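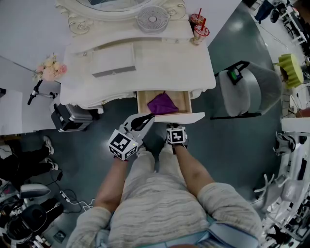 Basska wrote back after two evenings with the loaner kit that the gripper was fine, the hand strap was fine, and the instructions read like they had been translated twice and then dropped. Most of this README is an attempt to deal with the third point. The first two we will take.

Plurkalport Hand Kit, review notes and data card
Maintained by Prulent. Last touched in May.

What you get

One hand-held gripper with a marker cube on the body. One strapped unit for the other hand, with a smaller marker cube on the back. Two chargers that look identical and are not. A carrying case with foam cut for an earlier version of the gripper, so the current one goes in at a slant and the lid needs persuading.

The kit records a person doing household jobs, with the gripper standing in for a robot's hand. You wear or carry the parts, you do the job, and the software works out where each cube went. No robot is needed on site, and this saves a great deal on shipping and apologies.

What is in the sample set

The download holds 924 clips. All are drawer and tabletop jobs in furnished rooms: open, close, take out, put back, fold badly. Vanities, nightstands and desks are all in there. Cloth turns up a lot, usually in drawers, since cloth is what people keep in drawers and also what grippers like least.

Clips run to roughly 80 seconds. The long ones are long for the reason you would guess. A T-shirt met a drawer runner and neither would give way.

Each clip folder contains:

video from the head camera
gripper opening, logged per video frame
position track for each cube
a one-line task note, typed by whoever was least tired

Setting up

Charge everything the night before. The battery light has 3 colors, and the manual explains two of them. The third means "charging, slowly."

Strap the hand unit on before picking up the gripper. Doing it the other way around is possible and we have all tried it.

Roll your sleeves up. A loose cuff over a marker cube will cost you the track, and the software reports this as "unexpected room."

Run the 5-point calibration at the furniture you plan to use. Calibrating at your desk and then walking across the building produces numbers with great confidence and no value.

What worked

The gripper handles shallow drawers better than we expected, including fancy ones with curly fronts and very little to grab. Fingertip padding is good. The larger cube tracks well even when the wrist turns, and we lost it mainly in deep cabinets.

New people were recording usable clips before lunch. Some of them were still recording after lunch, and we consider that an endorsement.

What did not

The smaller cube drops out when the hand goes under a tabletop. Tracks are filled in by straight-line guessing, marked "interp" in the log. If you train on those rows without checking, your robot will learn to pass its hand through wood.

Glossy floors and overhead lights gave the tracker trouble in wide views. Tsikata makes a matte marker sheet that helps. It costs more than seems right for a sticker.

The export tool names every file "final." We have included a rename script and no comment.

Known gaps

Left-handed recordings are scarce. Nothing heavy, nothing wet, no food. Nearly everything happens between knee and chest height, so please don't use this set to teach anything about top shelves.

License and complaints

Free for research and teaching. Commercial use needs a note from Prulent, and we do answer. Report bad clips by folder number along with the time in the clip. "The one with the drawer" does not narrow it down.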